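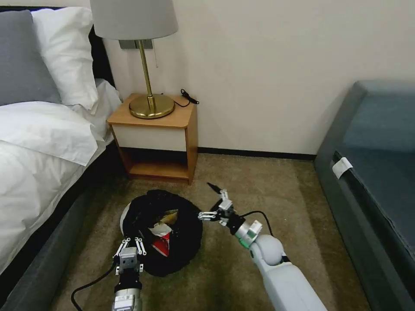
How long before a trip should you start to change your sleep? For me the answer is four days, and I move my bedtime by 30 minutes each day.

Blog > Travel > Sleeping away

I came to this number slowly. Some years I traveled for work almost every second week, always to the east, and I arrived tired and stayed tired until the flight back. My colleague Bart Vandenberghe told me to drink more water. I drank more water and then I was awake at three in the morning for a different reason.

What helped me first was to write things down. I have a small notebook, and in it I put the hour I lay down, the hour I think I fell asleep, and what I ate in the evening. After 13 trips I read it from the beginning. The bad nights were mostly the nights after a late dinner, and also the nights when I had slept in the afternoon "only for a moment." My moment was usually two hours.

So now I have some rules. I set one alarm for the afternoon and I don't sleep longer than 20 minutes. I eat before seven, local time, even if I am not hungry, and I eat something boring, like rice or soup. Coffee is allowed until noon. This last rule I break, but less than before.

Light is the thing I understood last. In the morning I go outside for 60 minutes if the weather lets me, without sunglasses, and I walk with no plan. In Niria, last November, I walked every morning to the same bakery and back, and by the third day I woke up before the alarm. In Dabbas it rained the whole week, so I sat near a window with my breakfast, and it was not so good but better than nothing.

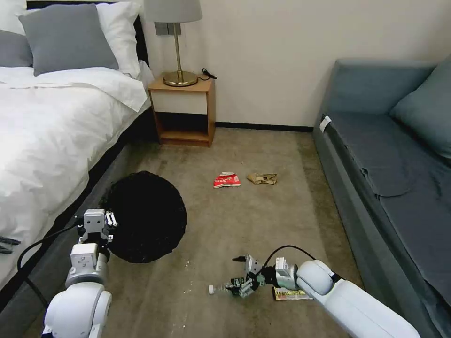 The evening walk is a different story. I tried it for one week and it made me more awake, maybe because I walk fast. Now in the evening I sit and read. It must be a paper book, and it should not be too interesting. I have carried the same history of canals through four countries and I am on page 300. I can't tell you much about canals.

Temperature is also important for me, and this is personal, so please don't write to me that I am wrong. I sleep best when the room feels a little too cold in the first five minutes. My sister needs the opposite. When we traveled together to Tralia we discussed the thermostat more than the museums.

One question I receive often is about pills. I am not a doctor and I don't give advice about this. Ask your own doctor, who knows you.

Next month I fly west for the first time in a long while, and I have read that this direction is easier for many people. I will start my four days on the Sunday before, this time going to bed later instead of earlier, and I will take the notebook.

Viktória Jakab

Recent posts
What I pack for five days
The night train to Buker
Breakfast alone, and why I like it
Learning to say no to the window seat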